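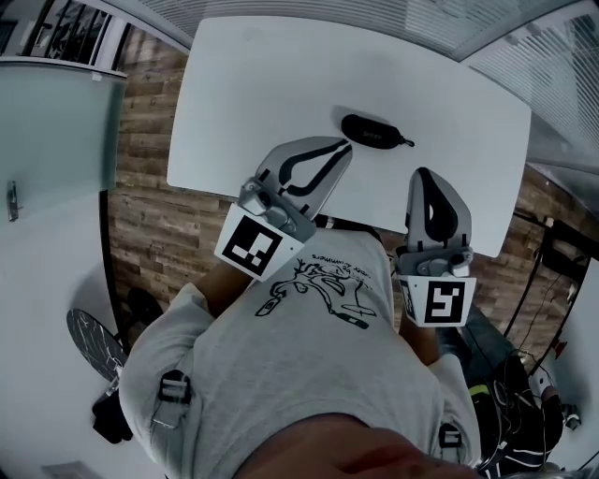

Glasses case

A glasses case is a small container used to store and carry eyeglasses or sunglasses when they are not being worn. It protects the lenses from scratches and keeps the frame from being bent in a bag or pocket. Most cases are elongated, and black is a common color. Lettering, often the name of a maker or optician, may be placed on the top.

Types

Hard cases have a stiff shell, usually of metal or molded plastic, and close with a spring hinge or a zipper. They resist crushing but take up more room. Soft cases, also called slip cases or pouches, are made of leather, cloth or a synthetic material. They guard against dust and scratches but give little protection from weight. Semi-hard cases have a thin stiff layer under a fabric cover. On zippered models the pull may be lengthened with a cord or strap so it can be gripped more easily.

Use

Glasses are folded left temple first in many cases, though the order depends on the frame. They are laid with the lenses facing up, away from the bottom of the case. A cleaning cloth is often kept inside.

Care

Grit that collects in the lining can scratch lenses. Fabric linings are brushed out or vacuumed, and hard shells are wiped with a damp cloth and left open to dry.

See also

Eyeglasses
Lens cleaning cloth
Pencil case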